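Measuring Liquids: Beakers and Cups

A liquid has no shape of its own. It takes the shape of whatever holds it. The space it fills is called its volume, and volume is measured in milliliters (mL) or liters (L). One liter is 1,000 mL.

A beaker is a container with straight sides and a small spout for pouring. Marks on the side show the volume. A clear beaker lets you see the level of the liquid from the outside.

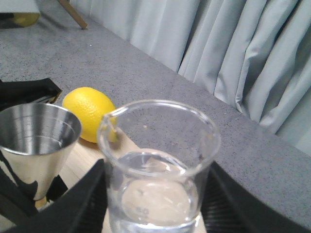 Water climbs a tiny amount where it touches glass. The curved surface this makes is called the meniscus. To read the volume, set the beaker on a flat table and bring your eyes down to the water level. Read the lowest part of the curve - the edges sit too high.

A metal measuring cup works differently. You cannot see through it, so you fill it to a line inside or to the rim.

Try this: pour 300 mL of water into a beaker, then add 40 mL of lemon juice. What is the total volume? Write the number and the unit.

Words to know: volume, milliliter, spout, meniscus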